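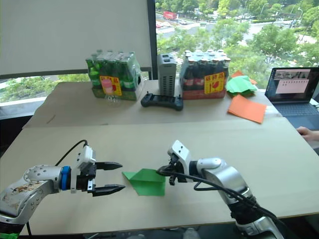 Green paper, partway through folding.

Review: Skollier Social Confidence Deck

I have bought a lot of things that promised to fix my shyness, so I came to the Skollier deck in a bad mood. It's 200 prompt cards and a thin booklet. You draw one each morning and do what it says before bed. "Ask a stranger for a recommendation." "Stay 11 minutes longer than you want to."

The booklet says 30 days will give you "a new social self." I did the 30 days. I have the old one, slightly more tired.

Some cards are decent. The ones about following up with people you already know got me to text an old coworker, and we had lunch. But you don't need a deck for that – you need a phone and a bad afternoon. 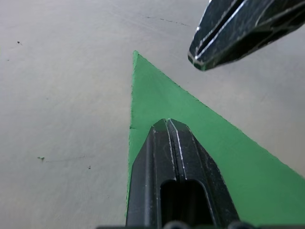 My bigger problem is with the "inner story" cards. They ask you to name the belief holding you back, then tell you to replace it with a better one. How? The booklet gives that a single paragraph. Prosside's workbook covers the same ground with real exercises, and it admits that some people should see a therapist instead.

The companion app, made by Priltel, wanted my contacts before it would open. I deleted it.

If you like being told what to do by a card, wait for a sale. I'd give it 3 out of 10, mostly for the lunch.

14 shares | 3 comments

urbonaitė_k: The 11 minutes card made me miss my bus.

mellowtuba: Worked OK for me but I skipped the belief stuff too.

parkbench: Does the app ask for contacts on Android as well?

Related
Prosside Workbook, second look
Do morning prompts do anything?
Quitting a habit tracker in October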